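Clearing Tools Off a Kitchen Counter
Posted by Trinity Oyelaran, 2024-08-11

Screwdrivers end up by the sink after every small repair. To get the counter back:

1. Move dishes and flatware to one side, close to the wall. Leave them out for now.

2. Get a small plastic bin with sides high enough to hold the handles. Any color will do.

3. Lay the screwdrivers in with the handles at the same end. Long shafts can cross. Keep loose screws out of the bin and put them in a jar with a lid.

4. Wipe the counter with dish soap and warm water. For gray scuffs, use baking soda on a damp cloth, wait 3 minutes and rinse.

5. Wash the cup and spoon before they go back in the cupboard. The bin goes on the garage shelf.

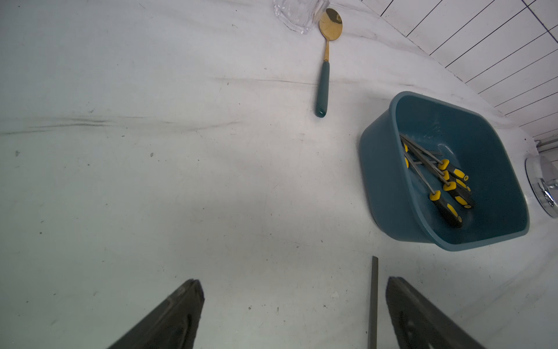
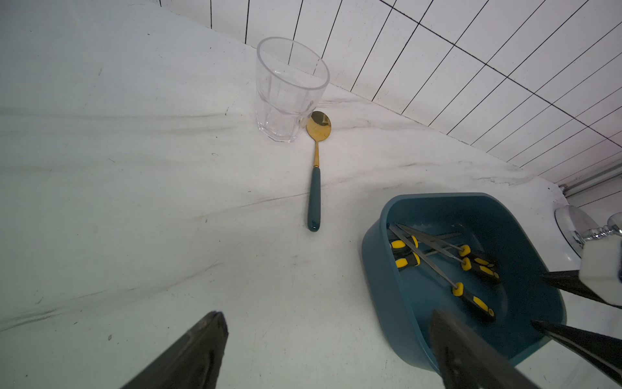

Step 3: four screwdrivers in the bin, cup and spoon set apart.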